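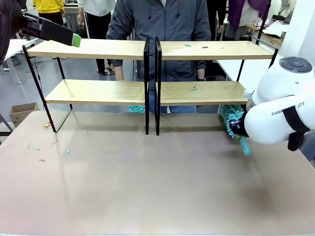
Most questions we get at Grunine about house dust come from people who sneeze at home and feel fine at work. These answers cover what we are asked most often in the shop and by post. On open shelving, start with the boards. A chenille microfibre duster like the teal one in the photo will do a front edge as well as a flat top, and the lower shelf needs it as much as the upper one.

**What is house dust made of?**

Mostly fibres from clothes and bedding, skin flakes, soil from shoes and, if you have pets, their hair and dander. The mix differs from home to home.

**Should I dust or vacuum first?**

Dust first, from the top of the room down. Leave it a while to settle, then do the floor.

**How often should I wash bedding?**

Once a week, at 60 degrees if the care label allows it. Pillows and duvets can go longer, but check the label before putting either in a machine.
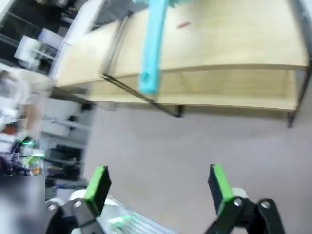
*Reading time: 3 minutes*

**Does a two-tier table collect more dust than a plain one?**

It has more flat surface, so yes. Run the duster along the gap between the tiers and down the legs to the foot.

**Can I use spray polish?**

On sealed wood, a little on a cloth is fine. Don't use it with a microfibre duster, as it clogs the fibres.

**How do I wash a microfibre duster?**

By hand in warm water with a drop of washing-up liquid. Leave out fabric softener. Let it dry in the air, away from a radiator.

**Do you sell replacement heads?**

Yes. The Rorari head is item 709 and comes in packs of 3. Unopened packs can be returned within 21 days.

**Will an air purifier mean I can stop dusting?**

No. It can catch some of what is floating about, but it won't lift anything already lying on a shelf.

**Who do I ask about something not listed?**

Thilini Cassim answers letters and Mahfuz Majumder is on the counter. Neither can give medical advice, so please see your GP or pharmacist if you think you have an allergy.

Last changed Sun 22 December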